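Home | Guides | Field Robots | Fault Finding | Parts | Contact

Tracing a False Stop on an Outdoor Patrol Robot

By Ladi Isah
July

A false stop is a protective stop with no obstacle to explain it. The robot halts, the drive relays open, and the log shows a hazard that a person standing beside it can't find. The procedure below comes from a fault on a Beson four-wheel unit working the track route at Skerthorpe.

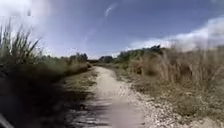
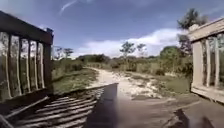
The unit stopped 7 times in one afternoon. The operator cleared each stop from the handset and sent it on. Don't do this. A reset clears the latch and overwrites the first entry in the stop buffer, and that entry names the channel that tripped. By the time I got the log, only the last stop was complete.

1. Make it safe

Press the emergency stop on the body. Chock the wheels if the ground slopes. Leave the controller powered, or the buffer is lost. Stand to the side of the robot, outside its turning circle.

2. Read the buffer before any reset

Connect the service laptop and copy the stop buffer. You need three fields: channel, range at trip, and time since the last valid scan. On our unit the channel was "front scanner" and the range was zero. A real obstacle returns a real range. Zero means the controller received no usable scan and treated it as a hazard, as it should.

3. Separate scanner from cable

Swap the front and rear scanner cables at the controller end. Clear the stop, and run the robot on stands with the wheels off the ground. If the fault moves to the rear channel, the front scanner or its cable is bad. If it stays on the front channel, suspect the controller input. Ours moved.

4. Flex the cable

Watch the scan age on the laptop while moving the cable by hand, starting at the scanner plug and working back. Healthy scan age stays under the limit, set to 600 ms on this unit. Ours went past the limit whenever the cable was bent at the strain relief. The clamp had been tightened over the jacket edge and two cores were nearly through.

5. Replace and route

Fit a new cable with slack on both sides of the clamp. We used a Tzanetos lead with a molded boot. Tighten the clamp by hand, then a quarter turn. Return the rear cable to its own port.

6. Prove it

Run 5 laps of a short test loop over rough ground with a person on the remote stop. Then place a foam block in the path and confirm that the robot halts for it on both channels. A repair that removes false stops must leave the true ones working.

Do not raise the scan age limit to get through a shift. It was tried here before I was called. The robot stopped less often and drove farther blind each time.

Comments (3)

hoten_tech: Same fault on a Hoten base. Ours was the connector, pins pushed back in the shell. The swap test found it.

R.M.: Does step 3 need the scanner IDs changed in the config?

Ladi Isah: On this model, no. The port sets the channel. Check your manual if the scanners are on a network.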